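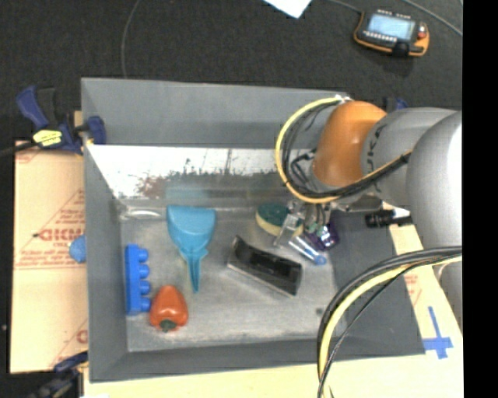

Bin cell protective stops – FAQ

Last edited in September. If your question isn't on here, put it in the Polisik channel and we'll add it. Please read before restarting anything.

What happened?

The arm in the Polisik bin cell went into a protective stop during picks, over and over, starting partway through the long run. Arm freezes over the bin, pendant shows a collision message, job dies. No one hurt. One pick ended with the gripper pushed into the bin wall hard enough to shift the bin. That's when we pulled the cell out of service and started looking properly.

How often was it stopping?

3 times in the first 50 picks that morning, which people cleared and carried on from. Then 25 times in the next 200. Should have been taken down well before that. See the question on clearing stops, further down.

Was it the software?

Mostly no. We lost a day assuming it was. Plolus (the grasp planner) had been updated the night before, so everyone looked there first. Rolled it back, same stops. Put it forward again, same stops. The planner was sending sane poses.

So what was it?

Two things stacked on top of each other.

One – the hose and cable bundle at the wrist. The tie behind the wrist had slipped and the loop had grown. With the last joint turned far enough one way, the loop caught and pulled. The controller reads that pull as contact and stops. Correct behavior on its part.

Two – the bin had moved. A clamp had worked loose, the bin crept a little with each bump, and the planner still had the old wall position. So picks close to the wall were closer than it thought.

Either one alone gives you a stop now and then. Both together gave us that morning.

Why did it only happen on some objects?

Wrist angle. Long thin things lying at a slant make the gripper turn to line up with them, and that's where the loop tightens. Round things it takes from whatever angle is nearest. Anything up against a wall was bad for the second reason. Sponges were nearly always fine out in the middle, and people took that to mean the squeeze force was wrong for the hard objects. It wasnt. Leave the force settings alone.

Can I just clear the stop and carry on?

Once, if you can see why it stopped. Object tipped up under the fingers, something wedged in a corner, fine. Clear it, log it, go.

Second stop in the same run: don't. Take the job down and do the checks below. Clearing stops without looking is how the bin got shoved.

Where do I stand when I clear it?

Outside the tape, pendant in hand, and look at the arm while you do it – not the screen. The arm can twitch on release if the hose is under tension. If someone else is near the cell, say out loud that you're clearing it.

Can I reach into the bin to fix an object?

Not with the arm live. Not with it paused either. Paused is not stopped. Press the red button, wait, then reach in. Release and restart from the pendant after your hands are out and you're back past the tape. Yes, every time, even for a sponge.

The pendant was on the floor again, is that OK?

No. It ended up down there because its cable is awkward, we know. But you have to be able to hit the stop without bending down or hunting for it. Hang it up or hold it. A longer cable is on order, and a hook is going up by the door side of the table.

What do I check before a run?

Power on, arm parked, red button pressed:

Grab each bin clamp and try to move it. If it moves, tighten it.
Push the bin from each side. Shouldn't shift at all.
Look at the hose loop. It shouldn't be able to reach the fingers or hook on the bin wall.
Check the tie behind the wrist against the paint mark. Off the mark = slipped.
Look at the fingers for cracks or wobble.

Then, with hands out and the button released, jog the last joint slowly to both ends and watch the loop the whole way.

Couple of minutes, tops.

The clamp was loose. Can I tighten it and start?

Tighten it, then run the bin calibration again before any picks. If the bin was loose it has probably moved, and the planner doesn't know that. This is the step people skip.

How do I run the calibration?

Empty the bin completely. Slow mode. Start the Rocha routine from the pendant and let it touch off all the walls. It gives you an offset at the end. Small offset, accept it. If it flags the offset red, the bin isn't seated. Unclamp, reseat, go again. Don't accept a red one to save time.

Can I turn down the collision sensitivity?

No. It was tried that morning, one step down, and the next hit on the wall was the one that shifted the bin. It's locked behind the admin password now.

Was anything damaged?

One finger cracked near the tip, replaced. Outer sleeve on the hose scuffed but not through. The wrist was checked for play and there isn't any. Bin is the same bin, scrapes and all – most of those are old.

Is the data from that morning usable?

Picks before the first stop, yes. Everything after it is tagged "suspect" in Nadel and left out of the success numbers. Don't delete it. The force traces are useful, you can see the pull building up well before each stop.

If you already pulled a copy before the tags went in, pull it again.

What has changed since?

Second tie on the hose, plus the paint mark. An extra clamp on the bin. Joint limit on the last axis brought in a bit, so some grasps will now be refused that used to go through. That's expected, please stop reporting it as a bug. And the job kills itself after two stops in a run.

Still open?

The hose routing is a patch. We want it on a proper bracket along the arm and haven't got one that fits yet. Also no automatic check that the bin is where it should be at the start of a run, so for now that's you and your hands.

Who do I tell if it stops again?

Post in the channel with the time, the stop message word for word, and which object it was going for. Leave the arm where it is if you can do so safely. Where it froze tells us more than the log does.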